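Kapitel 8
Eichen, Prüfen, Glauben: Was eine Prüfmarke sagt und was sie verschweigt

Drucken | Per E-Mail versenden

Rubrik: Messwesen & Verbraucherschutz > Lehrbuchauszüge

Wer im Supermarkt Käse kauft, vertraut der Waage. Auf der Waage klebt eine Marke, die Marke stammt von einer Behörde oder einer befugten Stelle, und damit ist für die meisten Kunden die Sache erledigt. Für dieses Kapitel ist sie es nicht. Eine Prüfmarke bescheinigt, dass ein Gerät an einem bestimmten Tag unter bestimmten Bedingungen innerhalb der Fehlergrenzen lag. Über den Dienstag drei Monate später sagt sie wenig.

Man beachte zunächst die Begriffe, die in der Praxis gern durcheinandergehen. Kalibrieren heißt feststellen, wie weit die Anzeige vom Bezugswert abweicht. Justieren heißt, in das Gerät einzugreifen, um diese Abweichung zu verkleinern. Eichen ist ein hoheitlicher Akt mit Rechtsfolgen. Ein Händler, der seine Waage »frisch kalibriert« nennt, hat unter Umständen bloß erfahren, wie falsch sie wiegt.

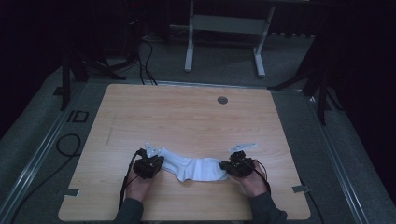

Schwieriger wird es bei der Verkehrsfehlergrenze. Sie liegt in der Regel beim Doppelten der Eichfehlergrenze, was man mit Alterung und rauem Betrieb begründet. Mag sein. Wer aber einmal durchrechnet, was eine stets zugunsten des Verkäufers ausgeschöpfte Grenze über ein Jahr einbringt, wird die Großzügigkeit mit anderen Augen sehen. Dass sich zufällige Abweichungen im Mittel aufheben, ist eine bequeme Annahme — sie setzt voraus, dass die Abweichungen zufällig sind.

Als Übungsfall dient uns der Wochenmarkt von Plamstead. Dort ließ die Marktaufsicht im Februar 47 Ladenwaagen nachprüfen, überwiegend Geräte der Marke Kasora. Der Prüfer Obinna Akinola vermerkte in seinem Bericht, 8 davon hätten außerhalb der Verkehrsfehlergrenze gelegen, alle mit gültiger Marke. Die Aufsicht sprach von Einzelfällen. Der Leser möge selbst entscheiden, ab welchem Anteil ihm dieses Wort unpassend vorkommt.

Merksatz: Eine gültige Marke und eine richtige Anzeige sind zwei verschiedene Befunde und getrennt zu protokollieren.
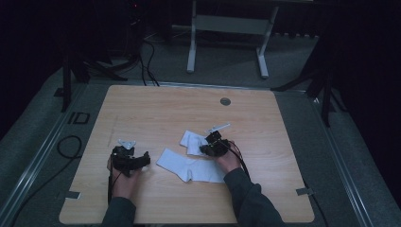
8.1 Die Stichprobe und ihre Tücken

Im benachbarten Skikcombe wählte man einen anderen Weg. Von 3459 gemeldeten Messgeräten wurden über 700 geprüft, das Ergebnis galt anschließend für den ganzen Bestand. Rechnerisch ist dagegen nichts einzuwenden, sofern die Auswahl zufällig war. Im Bericht steht dazu kein Wort. Die Betriebe waren zudem vorher angeschrieben worden, und eine angekündigte Prüfung misst vor allem den Zustand nach der Ankündigung.

Aufgabe 1. Nennen Sie zwei Gründe, warum die Ergebnisse aus Plamstead und Skikcombe nicht ohne Weiteres vergleichbar sind.

Aufgabe 2. Entwerfen Sie ein Auswahlverfahren für Skikcombe, das ohne Voranmeldung auskommt, und schätzen Sie den Mehraufwand.

Kommentare (3)

waagenwirt
Bei uns auf dem Markt klebt die Marke seit Jahren so, dass kein Kunde sie lesen kann. Steht davon auch was im Kapitel?

M. Omoregie
Der Satz zur Verkehrsfehlergrenze ist mir zu scharf. Wer ständig an der Grenze wiegt, fällt bei der nächsten Eichung auf. Zumindest sollte er das.

pruefling_b
Gibt es Lösungen zu Aufgabe 2? Ich komme beim Mehraufwand auf keinen brauchbaren Wert.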